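Refurbished Office Tower, Black, Side-Opening
Sold by Hisow – Used Desktops and Parts

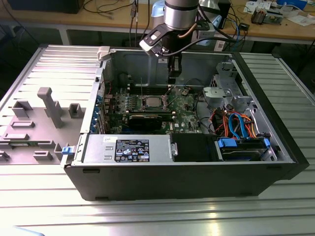
One buyer wrote in to ask whether the side really comes off without a screwdriver, having been promised that before by a different computer and a different shop. It does. You work the blue latch and the panel lifts away. Lay the tower on its side first, unless you enjoy catching things.

This is the kind of desktop that spent its youth under a desk in accounting and has no stories to tell. It's a plain black tower with a DELL board inside, a silver power supply along the bottom, and a graphics card already in its slot. The hard drive rides on blue plastic rails, so swapping it is a job for your fingers. Blue means "you may touch this." Green means "please think first."

Condition
Used, cleaned, graded B. Expect scuffs on the outside. Our Yule grade (A) costs more and has fewer scuffs, and once it's under your desk you will have a hard time telling them apart. We still sell plenty of Yule.

What you get
Tower with side panel
Power cord, 6 feet
Hard drive, wiped
No keyboard, no mouse, no monitor. People ask every week.

What it's good for
Email, spreadsheets, homework, a browser with 20 tabs open. It will play older games if you are patient and don't look too closely at the grass. It is also a decent machine to learn on. There is room to get a hand in, and the parts are big enough to find again after you've dropped a screw.

What it's not good for
Carrying. Impressing anyone. Fitting on that little shelf you have in mind – measure the shelf.

Add-ons
Tarkness dust filter, cut to size with scissors
Skamum cable ties, bag of 30. The orange, blue and black cables inside have their own ideas about where to go, and a few ties will help.

Price and pickup
$121, tower only. Pickup at the counter is free, and Saturday mornings are busy. Shipping is figured at checkout and will seem high until you try lifting the box.

Returns
Bring it back within 30 days with the panel on. We've had them come back with the panel in a separate bag, and once with no panel and a note saying it was on the way.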